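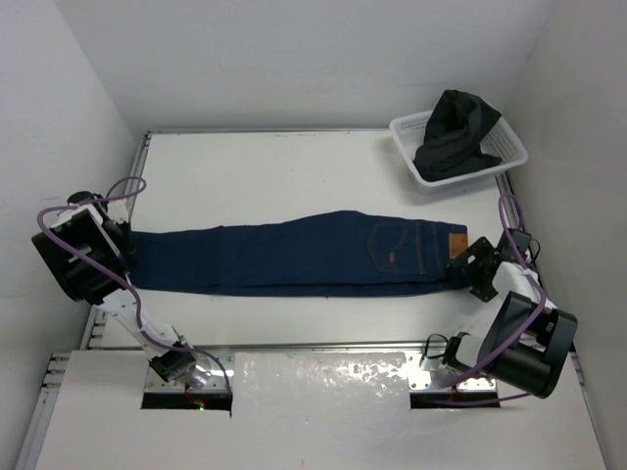 Figura 3. Puesto bimanual durante la recogida de demostraciones de plegado: pantalón vaquero doblado a lo largo, con una pinza en cada extremo.

3.2. Recogida de demostraciones

Las demostraciones se obtuvieron por teleoperación en un recinto de paredes blancas, con dos brazos montados en el borde delantero de la mesa (Figura 3). La cámara fija registra toda la superficie de trabajo; sus imágenes se almacenan junto con las posiciones articulares y la apertura de ambas pinzas. No se utilizó ningún sensor de fuerza, de modo que el contacto con la tela debe inferirse de la imagen y del error de seguimiento de los motores.

El conjunto, que denominamos Grajales, contiene 900 episodios iniciales. Cada episodio comienza con una prenda colocada por el operador en una postura arbitraria y termina cuando este marca el final con un pedal o cuando se agota el tiempo máximo. El plegado de pantalones se dividió en tres fases: alisado, doblez longitudinal y doblez transversal. Las fronteras entre fases se anotaron a mano después de la sesión, porque las anotaciones hechas en directo mostraban un retraso variable según el operador.

La doblez longitudinal produce una banda larga y estrecha que ocupa buena parte del ancho de la mesa. Esta configuración resultó la más útil para estudiar la coordinación entre brazos: si uno de ellos tira antes de que el otro haya asegurado su extremo, la banda gira y la doblez se abre. Se pidió a los operadores que no corrigieran los leves abombamientos del borde superior — como el que se aprecia cerca del centro en la Figura 3 — salvo que impidieran continuar. Una corrección sistemática alargaba los episodios y añadía movimientos sin relación clara con el estado de la prenda.

En vaqueros de color uniforme, la orientación se distingue sobre todo por detalles pequeños, como la etiqueta de cuero de la cintura o el pespunte anaranjado del bolsillo trasero. Para evitar que la política dependiera de ellos, en 200 episodios la prenda se presentó con esos elementos ocultos hacia la mesa. Las demás prendas permanecieron en una cesta blanca calada, dentro del campo de visión, y su contenido no se normalizó entre episodios.

3.3. Filtrado

La revisión corrió a cargo de Jhair Mamani, ajeno a la teleoperación. Se descartaron los episodios con pérdida de fotogramas, intervención manual sobre la mesa o fases incompletas. Los reintentos de agarre se conservaron siempre que el operador recuperase la prenda sin ayuda. Tras el filtrado quedaron 643 episodios, que se repartieron entre entrenamiento y validación por sesión completa, a fin de que dos episodios consecutivos no cayeran en particiones distintas.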